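4.3 Packing snack bags into an open container

Applies to the small work table and one open-top storage container.
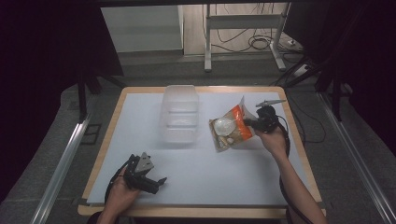 Fig. 4-2. Snack bag held near its upper corner, container standing empty on the table.

Plenty of packing guides promise a perfect result on the first go. This one doesn't. A crinkly bag full of air has its own ideas about where it wants to sit, and the method below only makes the job less annoying. Signe Þórarinsdóttir wrote the first version for the Neruvbridge pantry, and most of her steps survive.

Before you start

1. Clear the tabletop. Leave the container and the bags you plan to pack, and put everything else somewhere you won't be tempted to reach for it.

2. Wipe the surface with a damp cloth and let it dry. A pale top shows crumbs well, so you have no excuse for leaving them.

3. Stand the container toward the far side of the table with the open side up. You want free space in front of it for laying out bags.

4. Check the inside of the container. Ribbed sides collect dust in the grooves. A dry brush gets most of it. The "wipe clean in seconds" claim you see on so many storage boxes should be read with some patience.

Note: A translucent container lets you tell that something is inside. Whether you can tell what it is through the plastic is another matter. Label the short end if you store more than one kind of snack.

Packing

5. Look each bag over before lifting it. Creases are normal. A split seam or a greasy spot along the edge is a reason to set the bag aside.

6. Hold the bag near a top corner, on the flat seam if you can reach it. Do not squeeze the middle. The contents are under there, and they break.

7. Lift the bag clear of the table. Dragging it scuffs the print and gets you nothing.

8. Bring it over the container and lower it until the bottom edge touches the base. Let go only then.

Caution: Do not drop bags in from above the rim. Kaj Kirkegaard maintains that a short drop does no harm. We have eaten the results and disagree.

9. Turn the bag so that the front of the print faces you. If it won't stand, lay it flat - the upright look in the catalogs depends on bags that are all one size, and yours may not be.

10. Add the next bag beside the first. Alternate top and bottom ends if the bags are thick in the middle.

11. Stop when the bags reach the rim. A container can always be made to take one more, and that one is usually the bag you find crushed in July.

After packing

12. Press lightly on the top layer with an open palm. It should give a little and come back. If it stays down, or you hear crunching, take out 2 bags and try again.

13. Put the oldest dates at the front. Villads Kirkegaard suggests a written list as well. You may keep one, though we have yet to meet a list that was still correct after a week.

Note: Vacuum storage bags and similar space savers are not recommended for snacks. They do save space. They also turn chips into powder.

If the container slides while you are loading it, put a folded dish towel underneath. Rubber feet are sold for this purpose and we found them no better than the towel.

For stacking filled containers, see 4.4.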